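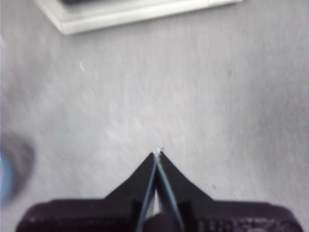
Gray tabletop with the faint diagonal streaks, see item 2.

Trustell Shared Workroom
Minutes of the users' meeting, October

Chair: Tanner Grewal
Minutes: the secretary
Present: the users of the morning group, the users of the evening group, the key holder, one guest from the room downstairs
Absent with notice: the person responsible for purchases (written comments were received and read aloud under items 2 and 4)

The chair opened the meeting at 4 p.m. and asked if everybody had received the agenda. The guest had not, and a paper copy was given.

1. Minutes of the previous meeting

The minutes were approved with one correction. In the paragraph on the window blinds it was written that the evening group had agreed to pay for the new cord. The evening group had agreed only to ask for the price. The secretary has corrected the text in the folder.

The price of the cord is still not known. The evening group will ask again.

2. Surface of the gray table

The picture of the tabletop was passed around together with the agenda. The chair asked everyone to look first and to give opinions afterward.

The morning group explained that the faint streaks going in a diagonal direction have been discussed already by e-mail, without result. One part of the users believes that they are scratches. The other part believes that they are a brushed finish and belong to the table. The person responsible for purchases wrote that the order papers say only "gray, matte" and do not mention a brushed finish.

The key holder was of the opinion that scratches from normal work would go in many directions, and that these go mostly in the same one. A user from the evening group answered that people wipe a table always with the same arm movement, so the marks of a rough sponge would also be parallel. Both arguments were found reasonable. The chair remarked that the question cannot be decided from a picture, and proposed that we write to the supplier, Yoo, and ask directly what finish was delivered. The proposal was accepted.

It was also asked if the surface is darker on the left side. The chair said that the light in the room is stronger on one side in the afternoon, and that he would prefer to look at the table again in the morning before it is written down as a stain. The point was left open.

Decision: The secretary writes to Yoo. Until an answer has come, the table will not be sanded, polished or painted by anybody.

3. Cleaning of the tables

The present instruction on the wall says "clean the table after use." The evening group finds this too short. In the past months there have been people who brushed the crumbs and small bits onto the floor, and people who wiped with the green sponge from the sink.

The chair pointed to the tiny white speck which is visible in the picture and said that he does not know what material it is, but small bits of this size are the ones that disturb the next user, more than the large ones which everybody removes. The morning group does a lot of fine gluing, and one crumb under the paper leaves a bump. The group asked that the table be wiped two times, first dry and then with a damp cloth.

The cleaning liquid Ronon was discussed at length. The morning group likes it. The evening group complains about the smell and says that it leaves a film on matte surfaces if it is not rinsed. The guest told us that downstairs they use only water with a few drops of dish soap and are satisfied. After some discussion the following text for the wall was agreed:

Take your things off the table.
Wipe it with the dry cloth and collect the bits in your hand or in the pan. Do not brush them onto the floor.
Wipe it again with the damp cloth.
Do not use the green sponge.
Hang both cloths on the hooks.

Ronon can still be used on the sink and on the door handles. The bottle will move to the shelf over the sink.

Votes for the new text: all present, with the exception of one user who wanted to allow the sponge for dried glue. He was asked to bring a plastic scraper to the next meeting, so that we can see if it does the same job.

4. Protective covers

The person responsible for purchases had sent information on the Avau cutting mat and on a thinner cover sold by the meter. Her comments were read aloud. She recommends the mat, as the thin cover slides when a person leans on it. She asks that we do not order before the question under item 2 is answered, because we would otherwise perhaps protect damage that should be repaired first.

The evening group would like to order at once. A short exchange followed on whether a mat should stay on the table or be taken out only for cutting. The users who draw large sheets need the full surface and do not want an edge in the middle of it. The others would accept to take the mat out and put it back.

Decision: We order 2 mats for a trial, after the answer from Yoo. They will be stored standing behind the cupboard and not lying on the table. The trial runs for 4 weeks. The morning group writes down any problem in the notebook.

5. Use of the room overnight

A user asked if pieces with wet glue can stay on the table until the next day. Up to now this was allowed but not written anywhere. It was agreed that a piece can stay for 24 hours if there is a note beside it with the name and the time. Pieces without a note will be moved to the window sill. The key holder asks not to be blamed if something sticks to the sill.

6. Other matters

The lamp near the door blinks again. The key holder will try another bulb first.

The guest asked if the room downstairs can borrow the long ruler. Yes, if it is written in the notebook.

A blue apron has been hanging on the back of the door since the summer. It was shown to all present and no owner was found. It will hang there until the next meeting.

7. Open tasks

Secretary: letter to Yoo, new text for the wall.
Evening group: price of the cord.
Key holder: bulb, move the bottle of Ronon, buy new cloths.
Tanner Grewal: look at the left side of the table in morning light and report by e-mail.

The next meeting will take place in the same room. The date will be sent around when the answer from Yoo has arrived. The chair closed the meeting at 5:30 p.m.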